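特罗尔比两日徒步接力节:今年改走湖线,报名的朋友请先看完这一篇

各位老朋友、新朋友,大家好。

又到了写这封信的时候。每年一月,窗外还冷得伸不出手,我们就已经坐在炉子边上,摊开地图,开始为六月的特罗尔比(Trollby)徒步接力节吵架了。说吵架有点过,其实就是几个走了一辈子山路的人,各自觉得自己知道的那条小道最好,谁也不肯先松口。今年吵得比往年都久,因为要定的事情比往年都大:我们换路线了。

先把最要紧的说在前头。今年的接力节仍然是2天,全程108公里,仍然从特罗尔比的旧火车站出发,但第一天不再翻北坡,改为沿湖往东,在普鲁卢夫斯卡(Prulluvska)过夜,第二天再从南边的林道绕回来。走过北坡的朋友大概会有点舍不得,我也舍不得。山口上那阵风,还有下坡时膝盖咯吱咯吱的感觉,说起来都是苦,过几个月再想又觉得挺甜。可是去年秋天的几场大雨把北坡中段冲得不成样子,有一截路基整个塌到沟里去了,当地养路的师傅说最快也要明年才能修好。安全的事不能凑合,我们商量来商量去,还是决定绕开。

湖线是什么样子呢?我去年十月自己先走了一遍,十一月又拉上几个人走了第二遍。总的来说,它比北坡平缓得多,最高点海拔694米,在第二天上午,是一段很舒服的长缓坡,走得慢一点,边走边说话都不会喘。平缓归平缓,可别以为轻松。沿湖那一段地面软,松针底下藏着树根,脚抬得不够高就容易绊;有几处木栈道早晨会结露水,滑得很。喜欢穿薄底越野鞋的朋友,今年请认真考虑一下换双抓地好一些的。

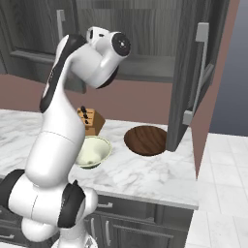 接力的规矩没有大改。每队仍然是四到六个人,每个交接点都可以换人,一个人一天最多走三段。往年有些队伍为了照顾体力好的队员,让他一个人连着走,结果傍晚到营地的时候人已经说不出话来了,晚饭都没吃几口。所以三段的上限请大家务必遵守,交接点的工作人员会在卡片上盖章,盖满三个就请坐下来歇着,喝口热茶,看别人走,也是一种享受嘛。

说到交接点,今年一共设了九个,第一天五个,第二天四个。其中第三个交接点在萨多夫斯基(Sadowski)锯木厂的院子里,厂里很爽快地把棚子借给我们用,下雨也有地方躲。这家厂子我们打交道好多年了,前年那次大雾,就是他们开着拖拉机出来,一趟一趟把走岔了路的人接回来的。大家经过的时候,记得跟人家打个招呼,别把垃圾留在院子里。

再说名额。今年总共收145支队伍。我知道有人要问,为什么不多收一些,去年候补名单那么长。原因在普鲁卢夫斯卡。那是个很小的地方,营地就是村子后面那片草场,水管只有一根,厕所是临时搭的。人再多,排队洗个脸就要排到天黑,村里人嘴上不说,心里恐怕也要嫌我们吵。我们在人家那里做客,还是收着一点好。去年参加过的队伍可以优先登记,到二月底为止;三月起对所有人开放,先到先得。

报名费和去年一样,没有涨。里面包含营地、两顿热饭、行李转运和一件纪念衫。纪念衫的颜色今年改成了墨绿,前两年那件橙色的,有人说像修路工,有人说好认,反正我自己还穿着它去买菜。尺码请在表上填清楚,尤其是小朋友的。去年有一家把孩子和爸爸的尺码填反了,那件衣服孩子穿着像条裙子,倒也高高兴兴走完了全程。

行李转运这一块,今年交给托多(Todo)运输来做。每人一件,出发当天早上七点以前送到旧火车站的月台上,贴好队名和姓名。请一定用结实的袋子装,塑料购物袋真的不行,每年都有袋子半路破掉,睡袋滚得满车都是。怕湿的东西里面再套一层。药品和眼镜请随身带着,不要放在转运行李里,晚上行李车有时会比人晚到一会儿。
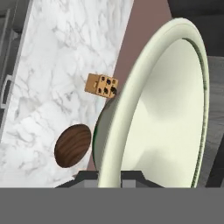 灰色柜面与带灰纹的白色大理石台面。

接下来聊聊吃的,我知道很多人是冲着这个来的。第一天晚上的热饭由普鲁卢夫斯卡的村民来做,主菜是大锅炖豆子,配黑面包和酸黄瓜,吃肉的可以加一份熏肠。豆子要从中午炖到傍晚,我上次去踩点的时候吃了两大碗,回来还一直惦记。第二天早上是燕麦粥和煮鸡蛋,简单一些,但管饱。有过敏或者忌口的,请在报名表最后一栏写明白,越具体越好。只写"过敏"两个字,做饭的人看了也发愁。

路上的零食请各队自己备。我的老办法是一把核桃、几块硬奶酪、一个苹果,再加一小包咸饼干。走长路最容易忘的是盐,光喝水不吃咸的,下午腿就容易抽筋。水在每个交接点都能灌,自带水壶就行,今年我们不再发一次性纸杯了。

训练的事也啰嗦两句。从现在到六月,时间还宽裕,不用着急。平时不怎么走路的朋友,可以先从一次五公里开始,每两周加一点,到五月能一口气走完十五公里,心里就有底了。有条件的话,挑一两次下雨天出去走走,看看自己的外套到底漏不漏,总比到了湖边才知道要强。全队最好一起走上一两回,谁快谁慢,谁爱停下来拍照,谁一饿就不高兴,提前摸清楚,排接力顺序的时候能省掉好多口舌。我自己那支队就是这样,把走得最慢的排在清晨第一段,她不慌不忙,大家也都不催,反而成了全队最爱走的一段。

从三月开始,我们每个月会组织一次公开的练习走,早上八点半在旧火车站门口集合,走到锯木厂再折回来,中午散。不用报名,来了就走,带狗也可以,请牵好绳子。天气太坏会取消,取消的话当天早上七点前在网站首页贴通知。

还有一件事想请大家帮忙。旧火车站的候车室里,我们打算办一个小小的老照片展,把历年接力节的照片挂出来。我手里早年的照片很少,尤其是还在用手绘地图的那几年,几乎一张都没有。谁家抽屉里翻得出来,请借给我们扫描一下,原件一定完好归还。照片背面写了字的更好,哪年哪段路,和谁一起走的,我们会照着抄在说明卡上。

常有人来信问,走得慢会不会被收容车接走。会有一辆车跟在最后,但它不赶人。第一天晚上八点以前到营地都算完成,以湖线的坡度,中间坐下来吃顿像样的午饭,时间也是够的。真走不动了,在任何一个交接点说一声就可以上车,队友接着走,队伍成绩照样有效。我们本来也不排名次,只在终点敲一下钟,每队敲一下,敲得响不响看你们还剩多少力气。

详细的路线图和交接点坐标会在二月放到网站上,纸质版可以到旧火车站的窗口领。湖线东段有一小片地方手机没有信号,请每队至少带一份纸质图。

下一封信里我会写写装备清单和拼车安排,从外地来、想找人同路的朋友,可以先回信告诉我出发的城市和大概人数。还缺队友的单人朋友也请来信,去年我们凑成了好几支"拼盘队",其中有一支今年已经整队来登记了。

炉子上的水开了,先写到这里。祝大家冬天多出门走走,脚上别起泡。

特罗尔比徒步接力节筹备组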